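Search this forum Enter keywords Advanced search

Bench Practice and Stores > Storage of boards and modules
Posted 15th August by Zuweira Kwofie
Reading time: 3 minutes

Slotted trays or individual bags for boards awaiting inspection?

z_kwofie wrote:
Members are invited to comment on a change under consideration at our Gindier site. Circuit boards awaiting inspection are currently held in individual bags, stacked in drawers. It is proposed that they be moved to molded trays with slots, placed directly on the bench. The proposal would affect 3438 boards in stores, as well as new arrivals. I would be grateful to hear from sites that have made a similar change, and in particular from any that later reversed it.

n.duangkaew wrote:
The Bunnag workshop adopted trays in February. Staff find boards more quickly, and less time is spent opening and resealing bags. Our written procedure states that a board is to be held by its edges and that no board is to be placed on top of another. I would support the proposal, provided that the trays are used only for work in progress and not for long-term storage.

stores_lestari wrote:
I must respectfully disagree. A bag carries its own label. A slot does not. When a tray is moved between benches, the paperwork does not always follow it, and our department was once obliged to identify 19 boards again from their markings alone. The exercise took two working days. Before any change is approved, the proposal should state how each board will be identified while it is out of its bag.

n.duangkaew wrote:
The concern is a fair one. At Bunnag, each tray has a printed sheet with one line for every slot. The sheet is signed when the tray leaves the bench. I accept that this depends on staff completing it.

braron_bench4 wrote:
May I ask whether the proposal covers larger modules? Units with exposed connector pins are a separate matter in our view. We do not permit them to share a slot with bare boards, and we ask that the pin side be kept clear of other items. The same applies during handling, when a pin may be bent without the operator noticing.

z_kwofie wrote:
The proposal as drafted refers to boards only. Larger units would remain on the bench under the present arrangement, next to the tray.
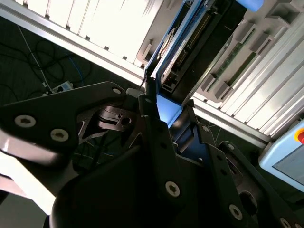

Blue-framed unit with gold connector pins, beside a light gray tray holding green circuit boards.

braron_bench4 wrote:
Thank you. I have no objection to the tray itself. I would still ask for a marked position for the unit. With the tray so close, a board being lifted out could easily be brought across the connector strip. A line of tape on the bench would be sufficient.

stores_lestari wrote:
My earlier objection stands. I would also note that trays take up more room than bags. Our drawers hold almost 100 bagged boards each, and I do not see how the same number could be kept in trays without additional shelving. Has the cost of shelving been included?

z_kwofie wrote:
It has not. The draft will be amended to include shelving, a slot sheet of the kind used at Bunnag, and a marked bench position for larger units. Long-term stock will stay in bags until the question of labels has been settled. Comments on the amended draft may be added to this thread.

n.duangkaew wrote:
I will send a blank copy of our slot sheet to the Gindier office. Please note that the column for the date is too narrow and should be widened before printing.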